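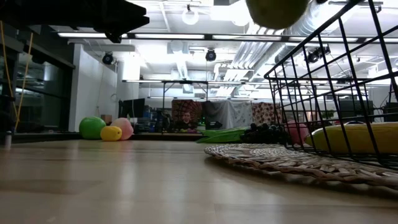

Which gripper should we buy more of for the second half of the project?

The two-finger one with the soft pads, and I'd like to order it before the end of January if you can live with the price. The rest of this report is me explaining how we got there, plus where your money has gone and what's still wobbly.

Hi Theda,

You asked for something you could read on the train without a glossary, so I've left out the tables. Colin has all the logs if anybody on your side wants them (he would love to be asked, by the way).

Where we are. When I wrote to you last we had one arm running, a pile of brackets that didn't fit, and a plan to compare three grippers on the same job: pick up toy fruit and balls from the floor and get them into a wire basket. The brackets got remade, the arm is happy, and we've finished the comparison for two of the three. That's 1069 logged attempts. The plan said 4000 by the end of the whole project, so we're a bit over a quarter of the way through the count and closer to halfway through the calendar. I'm not thrilled about that. Most of the lost time was in the first stretch, when we stopped every few minutes to tighten something, and the pace since then has been much better.

The grippers. The first is the Zernik, the stiff one with the hard fingertips. It's quick and it goes exactly where you send it, and on anything with a bit of a corner it's lovely. On balls it drove us all up the wall. It squeezes a ball slightly off center, the ball pops out sideways, and then somebody is on their knees under a table. We slowed the closing speed, which helped, and then we slowed it again, which didn't.

The second is the Rerkedine with the soft pads. It's slower to close and it looks a little clumsy doing it, but it forgives you! If the arm comes in slightly to one side, the pads give and the thing still comes up. Long shapes are harder for it than round ones. A long toy held near one end will tip and swing, and if it's swinging when it reaches the basket it catches on the rim. Eglė rewrote the approach so the arm aims for the middle of anything long, and we've had far fewer rim hits after that change.

The third is the suction cup from Ramanauskas. I can't tell you much, as it arrived with the wrong fitting and we're waiting on the replacement. I have my doubts about suction on bumpy things like toy grapes, but I had doubts about the Rerkedine too, so ignore me until there are numbers.

The basket. You may remember we started with a plain plastic bin. We switched to wire, and it made life harder in a useful way. The overhead camera can see through the grid to what's already inside, and at first the software kept trying to pick up toys that were already in there. Tõnu fixed that by marking off the basket as a no-go area, which works as long as the basket doesn't move. It does move when it gets bumped. Putting a woven placemat under it has cut down on the sliding, and it gives the camera a nice clear edge to find. Best money we've spent, if I'm counting per cent of usefulness.

Cameras. We tried two positions, one high and looking down, and one lower and off to the side. The high one is better for finding things on the floor. The lower one is much better for judging whether a ball is over the basket or just in front of it, and that was the cause of a lot of our near misses. We're keeping both. The pale floor is shiny and the ceiling lights show up in it, and the low camera sometimes takes a bright patch for an object. Inese has a filter that catches most of these. She says it needs another round of work and I believe her.

The controller. We swapped the old one for the Haltusura box. Setup took longer than the sales sheet promised, two full afternoons plus a phone call, but the arm is smoother at the start and end of each move. Smooth matters a lot when you're carrying something round. I would buy it again.

Money. We've spent to plan on the arm and the cameras. We're 400 dollars over on mounting parts, all of it from remaking those brackets, and I've covered that from the travel line, as we agreed on the phone. There's no other overspend. Two more Rerkedine units with spare pads would fit in what's left of the equipment line, and the pads do wear: we're on our third set, and I'd like 18 spares in the drawer so we never have to stop for them.

What worries me. One, the count. To reach 4000 we need to run in the evenings, and that means letting the arm work with one person in the room instead of two. Colin has written up how he thinks we can do that safely and I'd like you to read it before we start. Two, everything we've learned is about toys. They're light and they don't bruise. I keep saying this in meetings and I'm putting it in writing so you can quote me.

What's next. Get the suction cup fitted and tested, rerun the Zernik on balls with the rubber fingertips Tõnu has been cutting, and try a more crowded floor with things touching each other. We've mostly kept the pieces spread out so far, and I expect the scores to drop when we stop being so nice about it.

From you I need a yes or no on the two grippers and any comments on the evening plan. Mornings before ten are best if you'd rather call.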